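Gukstead Students Take Their Robot Indoors

The robotics club at Gukstead meets in a former drafting room with two long tables and a radiator that knocks. On Saturday, December 9, 2023, ten members were there by nine in the morning, most of them looking at screens.

The club is preparing for the Nonder Challenge, a student contest held each January. Teams program a two-armed robot to pick up household objects and hand them over without dropping them. The first round is run entirely in simulation.

"I thought simulation would be the easy part," said Harsh Pathak, a junior who writes most of the grasping code. "Then I spent a week on one finger."

Meenakshi Tyagi teaches physics and has advised the club for two years. She asks students to log every trial, good or bad. By Saturday the log had reached 1377 entries. Kiran Maurya keeps it in a spreadsheet and sorts the failures by cause. The largest group is labeled "grip angle."

Rooms with windows

Students build the virtual rooms themselves. Kiran made one with dark olive walls, an orange-brown wood floor and a red window frame. The team uses it to practice with a small gray device that has a knob on top and a tiny purple light.
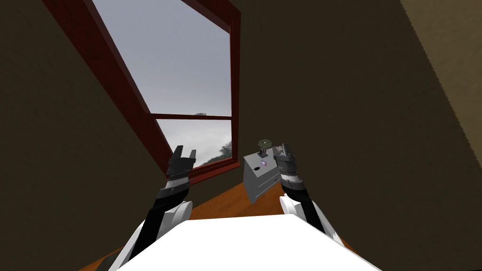

What comes next

Each team gets 40 minutes for the January round. Wayne Lockwood, a senior, wants to cut the time the arms spend waiting for each other. Tyagi wants the log finished first.

The club meets again on Tuesday after school.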